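The Friday Table

Part One: The Belt

By seven on Friday Anil Venkataraman had the whole back room of the Nerkau Street workshop to himself, and he was so happy he kept forgetting to eat his sandwich. Two arms! One green belt! A month ago he'd been sorting toy food by hand for his niece's play kitchen, and now look.

"Is it alive?" Daher yelled from the lathe side.

"It's thinking about it!"

He had laid the blue tape himself, on his knees, and some of the lines had wandered. He loved them anyway. The code was called Rullness, after the street in Mivutport where he grew up, and it had 400 lines – every one of them his.

He pressed the key.
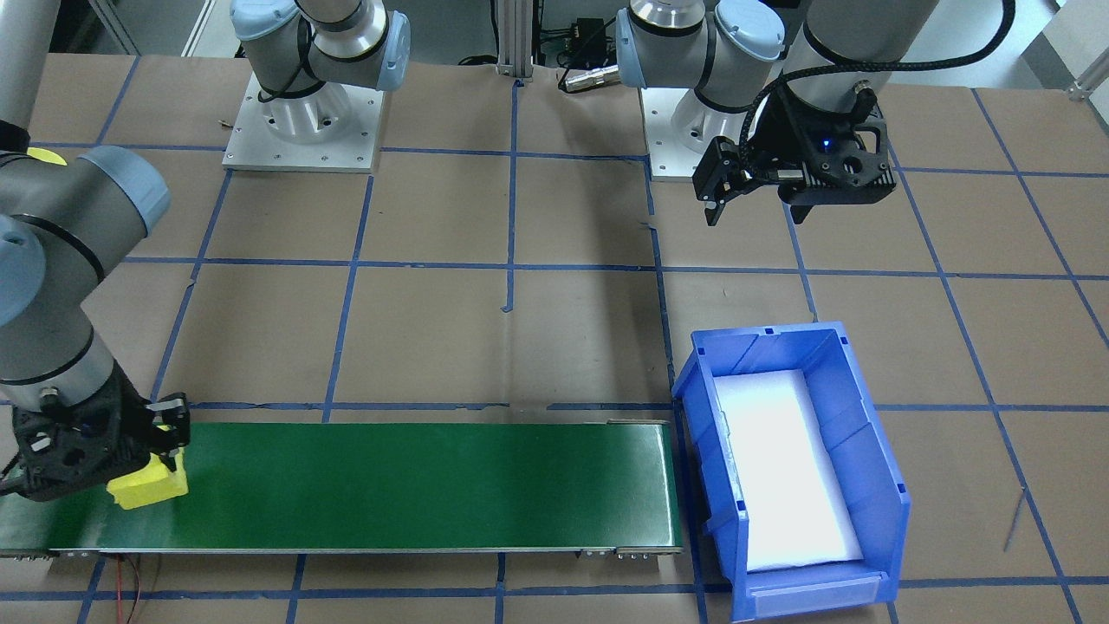
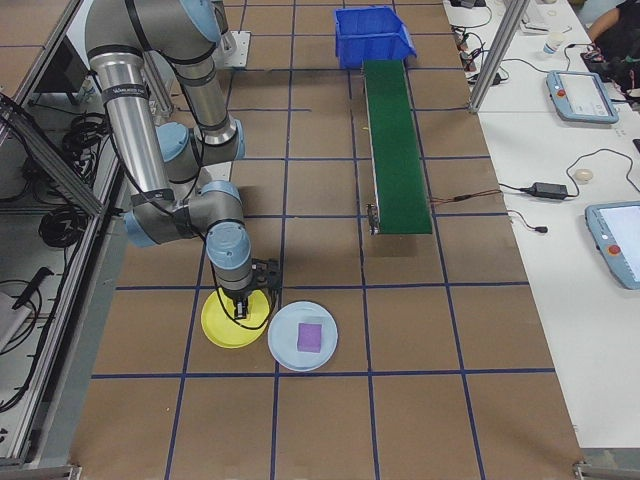 Part Two: Purple

Daher came over wiping her hands and stood with her chin on the post.

"Why's it so slow?"

"Thirty percent speed. I'm being polite to it."

"And the purple one? Where does that go?"

Anil opened his mouth. He had written rules for yellow, and he had written rules for plates. He had spent most of July on plates. He scrolled up, then down, then up again, and started to laugh.

"You forgot purple," said Daher.

"I forgot purple!"

She pulled up a stool and stole half the sandwich. "So what does it do when it doesn't know?"

"No idea. Want to find out?"

She wanted to, very much. He turned the laptop so she could reach the key, and they both leaned in – close, but behind the line – and she pressed it with one buttery finger.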